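Clirnach hand-held gripper pair

Product page: Data collection tools / Two-handed sets / Thin film and bags

The Clirnach is a pair of hand-held parallel grippers for recording two-handed manipulation without a robot present. The operator carries one gripper in each hand and does the task at normal working height. Each gripper records its own camera view, its jaw opening and its position over time. The recordings are then used to train a policy for a pair of arms fitted with the same fingertips.

This page covers the Clirnach as used in the Lekerora method, our procedure for teaching arms to open and hold thin plastic bags. Buyers who only want the hardware can skip to the parts list.

What the Lekerora method does

Bags are a poor fit for methods that plan from a shape model. The film has almost no stiffness, it reflects light, and the depth sensors we tested returned gaps over most of its surface. Lekerora does not build a model of the bag. It predicts the next short stretch of motion for both grippers from the camera views and the jaw openings, and it repeats this several times a second.

The policy has a shared part, which reads all views together, and a separate output for each hand. Earlier versions used one policy per hand. Those versions pulled the rim unevenly, and the film slipped out of whichever jaw had the smaller grip. 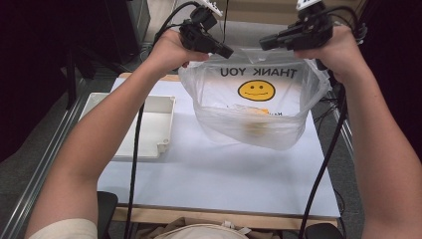
Training data is recorded in sessions at a fixed table. The operator works seated or standing, and the height is noted at the start of the session and left alone until the end. Bags are mixed on purpose between plain film and printed film, because a policy trained on plain film alone tends to treat lettering as an edge. A carry-out bag with THANK YOU and a smiley face on it, held open by the rim between the two grippers over a white work surface, is a typical printed case. The lettering can reach the camera reversed through the clear film, so we do not mirror images when enlarging the data set.

Recording set

The set used for the results on this page holds 3,269 recordings. Of these, 3,000 were used for training and the rest were kept back for checking. Recordings with a dropped bag were kept if the operator picked it up again and carried on. Removing them made the policy worse at recovering from a lost grip.

There are 9 bag types in the set, all light film. Paper bags and heavy sacks are outside the scope of this release.

Results

We compared three ways of supplying images to the policy: head view only, gripper views only, and both together. The head view on its own located the rim but often closed the jaws short of it. The gripper views on their own gave a good pinch once the rim was near, with long searches beforehand. Both together gave the steadiest behaviour and is the setting we ship.

Tests on arms were run on the Custar twin-arm bench with the fingertips supplied in the set. Other arms can be used if the camera is mounted at the same offset from the fingertips. A change in that offset has a larger effect than a change of arm.
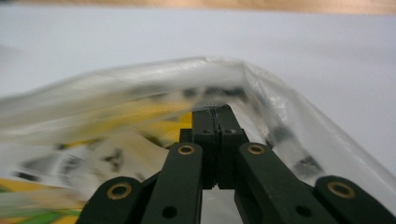 Page last changed: September

Fingertips and linkage

The fingertips are matt black rectangular blocks with rounded upper ends. They close side by side on the film, and the gripper camera sees the point of contact directly. The links spread outwards below them and carry brass-coloured bushings at the joints. Check the bushings for play before each session - a loose joint shows up in the data as a jaw opening that drifts while the grip is held.

Parts list

Gripper, left
Gripper, right
Gripper camera, two, fitted
Head camera and strap
Cable set
Spare fingertips, one pair
Calibration board

The head camera is also sold separately under the Echevarría name, with a longer strap. The two versions give the same output.

Software

Recording software, the trained Lekerora policy and the training code are supplied with the set. The policy loads only if the calibration file matches the gripper pair, so keep left and right units together when several sets share a store cupboard.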